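Cuvness Small Kitchen Scale
Weighing and measuring > Kitchen scales > Digital

Product code 287
In stock at Jekbridge and Grevedwood

We've sold kitchen scales of one sort or another for years, and this is the one most of us have ended up taking home. It's small, it's quick, and it lives quite happily on the worktop without getting in the way of the chopping board (or slides in beside the baking trays if you'd sooner have it out of sight).

The body is silver-grey metal with a rectangular platform, so there's no loose bowl to lose or crack. You weigh in whatever you like: a mixing bowl, a jug, a mug, a plain drinking glass. Put it on, press the zero button, wait for the display to settle and start pouring. Press it again before the next ingredient and you can do a whole cake batter in one bowl, which saves a surprising amount of washing up!

We're especially fond of it for liquids. Milk, oil, honey, syrup – anything that clings to a measuring jug is so much easier by weight, and a clear glass is ideal for small amounts because you can see what you're pouring as well as read it.

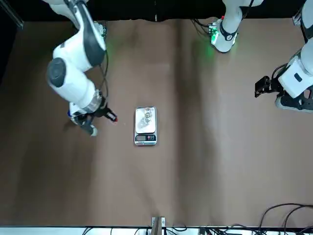
Mokoena wrote to us in July to say that the zero button had changed how she makes salad dressing, that she now does the oil, vinegar and mustard straight into one glass, and could we please mention that a tall, narrow glass is best kept to the middle of the platform when it's full. Happy to! Heavier things do read more steadily there too.

Details

Reads in: grams, ounces, millilitres (water and milk)
Smallest step: 1 g
Largest load: 5 kg, including the container
Power: two AAA batteries, supplied
Switches itself off: after 84 seconds without a change in weight
Guarantee: 5 years

That switch-off time is longer than on the old model, and it's a real improvement. You can go to the cupboard for the sugar, find it's at the back, and still come back to your reading.

Using it

Stand it on a hard, level surface. A table or worktop is fine, but a folded tea towel or a soft mat will throw the reading off. Switch it on before you put anything on the platform. If the figures wander, check that nothing is touching the side of your bowl and that there isn't a crumb stuck under one of the feet.

Wipe with a damp cloth and dry it straight away. Please don't put it in the dishwasher or hold it under the tap. Take the batteries out if it's going away for a long time.

Goes well with

Cuvness mixing bowl, small
Cuvness pouring jug
Spare battery cover, code 44

Spare covers are kept behind the till at Jekbridge, so do ask. Grevedwood can order one in for you.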